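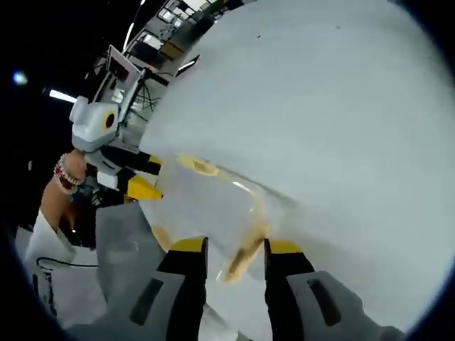

I spent most of July keeping one pair of hand-held grippers going, and since the last post brought in a few questions about upkeep, I'm writing down how I do it.

The pair lives at our bench in Goltedville. We call it Uvora, after the name on the storage crate. Ibrahim Ekwueme set it up and I took it over from him, along with a notebook that had 39 entries, most of them about fingertips.

The yellow tips are what wear. Cups are hard on them, especially anything with a sticky drink left in it. Sugar dries on the tip, then the tip drags when it should let go. I wipe both sides with a damp cloth, let them dry, and close the fingers on a strip of paper. If the paper pulls out easily, the tip goes back on the list for replacement.

Cables come next. I run my thumb along the full length and bend it gently near the plug. Two bad connections this summer were both within a hand's width of the connector.

After any change of tips I do a short check on plastic food containers – clear ones, with a gripper on each side. A light container slides if one side closes early, so you find out fast.
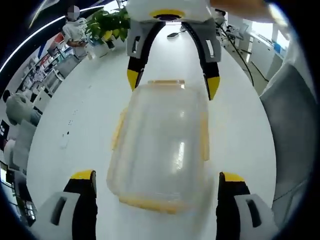 Counting cycles

Ibrahim changed tips when they looked bad. I now inspect every 100 grasps and write the number down. The set that came off last went 1,035, and the left one was clearly thinner than the right. I don't know why yet. I lean on that side more, so it may be me.

Spare tips come from Shabalala in bags of 3, an odd number for a machine that uses them in pairs. I have one bag left and another on order.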